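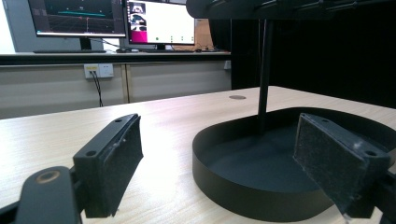 **Looking after the gripper**

Grigore Pană would like a kind word passed along to everyone using the hand-held gripper at the Zuveck bench: please look at the pads before you start! They pick up lint like an old sweater, and a strip of tape lifts most of it off. 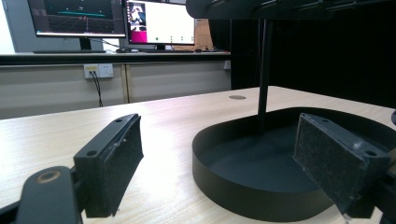

While you're there, check the two small screws on top of each finger, snug and no more. Fresh pads are in drawer 11, and Grigore is happy to help you fit them (bring coffee, he takes it black).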